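Home | Modules | Reading Lists | Handouts | Contact

Health Claims and How to Read Them
Handout for session two: risk, rumour and the cold remedy

Domingo Cáceres, Skedelthorpe Evening College
Last revised 2021-03-26

Please read this before the session. Last term I asked people to read it afterwards, and we all know how that went.

We start from the point where most of us left off a year ago, shouting at a graph. The first session dealt with where health figures come from. This one deals with what is done to them between the office where they are added up and the phone on which your brother-in-law forwards them to you. You don't need any maths beyond sharing a bill.

Our running case is Fluden, a lozenge said to keep a cold from going to the chest. The claim we will work with is "Fluden halves your risk". Keep that sentence in mind, as I shall be rude about it for some time.

1. Halves it from what?

A risk can be given in two ways. The relative version says how one group compares with another. The absolute version says how many people in a group the thing happened to. Advertisers like the first one when the news is good. People who want you frightened like it when the news is bad. It is the same trick and it works on the same people, including me before breakfast.

Suppose the Fluden trial had 2000 people in it, split into equal halves. In the half who sucked the lozenge, one person got a chest infection. In the half who sucked nothing, two did. So the risk went from 2 in 1000 to one in 1000. That is half. You could print it on the packet and sleep soundly.

It also means that 1000 people would have to take Fluden for one of them to be spared. The rest get a taste of menthol.

And there is worse. With one case against two, a single draughty bus shelter could have produced the whole result. If one more lozenge user had caught a chill, the groups would have been level and the poster would have had to talk about flavour.

Write in the margin: what was the starting risk, and how many people is that?

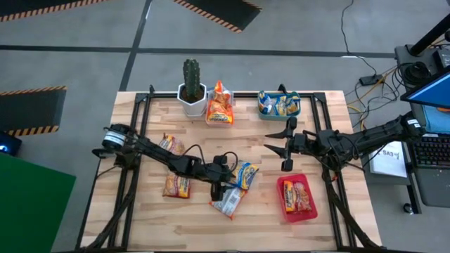 2. After is a very roomy word

The second half of most health rumours is a sentence with "after" in it. "She fell ill after the jab." "He got better after the lozenge." Both may be perfectly true. Neither tells you what caused what.

Colds get better. They did so before lozenges were thought of, and they will go on doing so. Anything you take on day four of a cold is going to look terribly clever by day seven. My grandmother's remedy was a sock round the neck, and its record was spotless.

It works the other way round too. Take any large crowd of older people and give every one of them a biscuit. In the following month some will have heart attacks, some will have strokes, and a few will be run over. A website that gathered only those cases would be long, sad and entirely accurate, and it would tell you nothing whatever about biscuits. To learn about biscuits you need to know how many such events the crowd would have had in an ordinary month without them.

This is why the reporting schemes that collect suspected side effects need careful reading. They are built to take in everything, sensible or otherwise, so that somebody trained can look for a pattern. A report in the pile is a reason to look. The pile itself isn't a finding. Real side effects have been picked up this way, so please don't leave my class saying the reports are rubbish. They are the beginning of the job.

3. The missing group

Whenever someone shows you a group of people to whom a thing happened, ask where the others are. We will use the Skaststead example in class. A letter went round the village of Skaststead saying that most people in the local ward with the virus had been given the vaccine. Alarming, until you learn that very nearly everybody in the village had been given it. In a place where everyone wears a hat, everyone who trips over is wearing a hat.

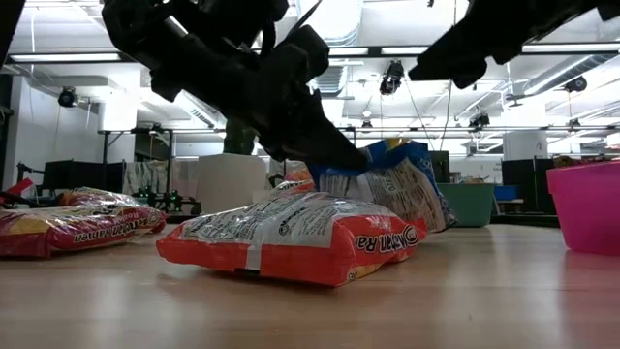 What the letter needed was two rates: how many of the vaccinated ended up on the ward, out of all the vaccinated, and the same sum for the rest. The writer had the first half of the first sum and stopped there, possibly for lunch. When the second half was filled in, the unvaccinated came out a good deal worse. The correction was shorter than the letter and had no capital letters in it, so it didn't get far.

Age makes this harder. Older people were offered the vaccine first, and older people are also likelier to be in hospital for almost anything. Put all ages in one heap and you can make a helpful treatment look useless. Compare like with like, age band by age band, or don't bother.

4. Who is cross, and does it matter?

I am often asked how to tell a crank from an expert. Tone is a poor guide. Some cranks are charming, and I have met professors you wouldn't leave alone with a waiter. Ask instead:

- Does the claim say what would prove it wrong?
- Has the speaker ever changed their mind in public?
- If you follow the link, does it lead to a study, or to the same person on a different website?
- Is there a shop attached?

The last applies to everybody. Garba, who make Fluden, paid for the trial above. That doesn't make it false. It does mean I'd like to see a second one paid for by somebody with no lozenges to shift. I would say the same of the chap who tells you every doctor is lying and then offers you his own drops, postage extra.

Officials get things wrong as well, and were seen to do so last spring. Advice changed, sometimes clumsily, and sometimes without anyone saying that it had. You are allowed to be annoyed about this. Being annoyed is still not evidence for whatever you read next.

5. For next time

Bring one health claim from a newspaper, a packet or a relative. Over a page is too much; a single sentence is best. Beside it write the starting risk, the missing group, and who paid, if you can find out. "Couldn't find out" is a good answer and I mark it generously.

We'll spend the first 20 minutes in pairs. Anyone who brings the one about the sock has to take it up with my grandmother.

The reading for session three (screening, and why finding more illness can look like curing it) goes up in April.

Shares 2 | Comments 0

Skedelthorpe Evening College | Contact the office | Back to top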